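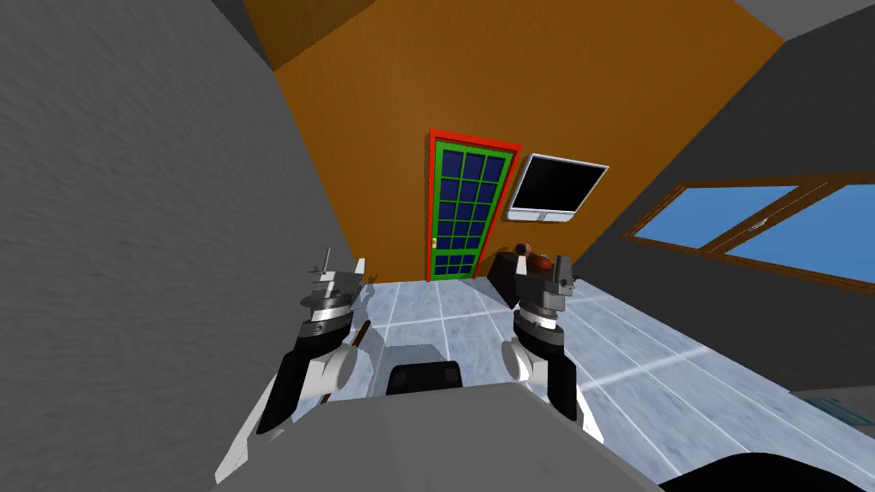
Tuesday, February 4, 2020

My sister-in-law Vandana called on Sunday while I was on my knees fishing a sock out from behind the dryer, and she asked me (laughing, because she could hear me grunting) when I was going to buy a robot to do that. I've been chewing on it ever since! I read way too much about this stuff, I've got opinions, and I have a basement full of clutter, so here goes.

First, the good news. Machines have been doing chores for ages, we just stopped calling them robots. My dishwasher is a Kornano I bought used, and it has never once complained about the lasagna pan. The dryer knows when to quit. I even have a little Amon floor vacuum that bumps around the kitchen at night and eats the fringe off my rug. Every one of those has a single job, though, and I still do the carrying, the sorting, the loading and the bending over.

What I want is the in-between stuff. Pick up the thing on the floor, figure out where it lives, walk it over there, open the door if the door is shut. A four-year-old can do it (won't, but can). For a machine it's a whole pile of problems stacked on each other, and a lot of the practice these days happens in simulated rooms, where you can drop a pot or miss a door handle all day long and the only cost is computer time.

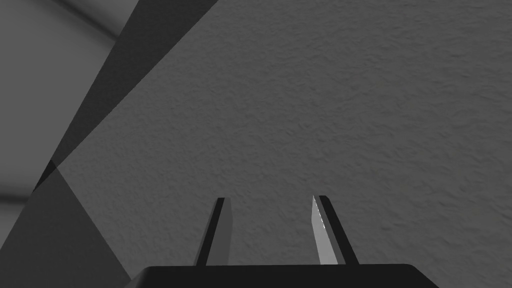 So can I buy something today that will tidy my living room?

Not at any price I'd pay, and not one I'd trust alone with my lamps.

The hands bother me most. Two straight fingers that open and close are great for a block or a stick. Now hand them a wet dishrag, or a grape, or the corner of a fitted sheet. My own hands do a hundred tiny corrections I never think about, and I still drop the grape.

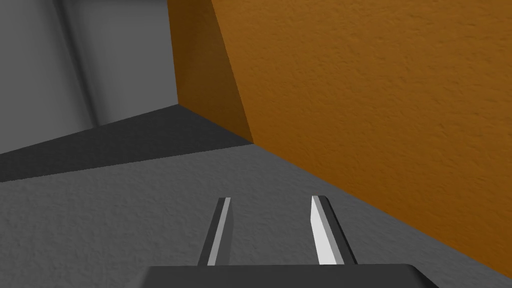

Then there's knowing where you are. I can walk into my laundry room in the dark and slap the light switch on the first try. A machine that gets its nose up close to something plain has very little to go on, and it has to remember the rest of the room or back off and look again. I do that too when I've got a big box in my arms, come to think of it, and I've got the dented door frame to prove it.

My friend Hauwa Akpan works at Pathak, the packing plant across the river, and she's much more upbeat than I am. They put in a machine last June that stacks cartons, and she says it does 2000 on a good shift and 3000 when the boxes are all one size. Mixed sizes are another story. They kept 3 people on that line just for the odd ones, and she's one of them! Her take is that the shop floor gets there first, and I agree, since you can bolt things down and paint lines and tell everybody to stay out of the way. Try that in a house with kids.

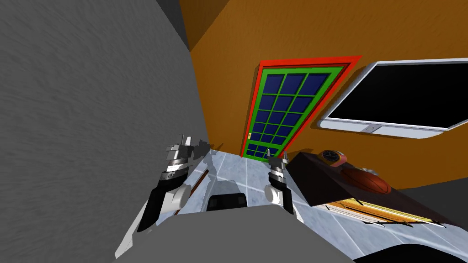
A home is all odd sizes. There's a ball on the table that ought to be in the garage, there's a door somebody has to get open, and tomorrow it's a different mess in a different spot. I'd happily settle for slow, by the way. If it took a machine all night to clear one table and it didn't break anything, I'd call that a bargain and go to bed.

Vandana's bet is that she'll have one folding towels before she retires. I said I'd buy her dinner at Skondudholm if she does, and she's holding me to dessert too. The sock is still behind the dryer. I'm going back down with a coat hanger after supper.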